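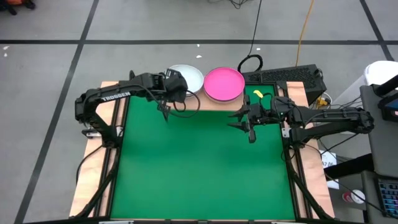
The white bowl and pink plate at the far edge of the green table, Flaltwood room.

Dear friends at Panyasiri,

It has been a full and happy spring at Flaltwood, and we are so pleased to tell you how the table-setting work is coming along. Of the 22 place-setting tasks we promised you, 7 are now written up, and the bowl-and-plate ones have been the nicest to work on (the bright pink is such a help against the green!). We have spent $1,184 of the tableware and table budget, mostly on the top and its wooden platform. The cups from Ustness are still on order — we had hoped for them sooner — so those tasks will move to the fall. Our next report will reach you in October, along with the notes from Plarkton.

With warm thanks,
The Flaltwood team
June 8, 2021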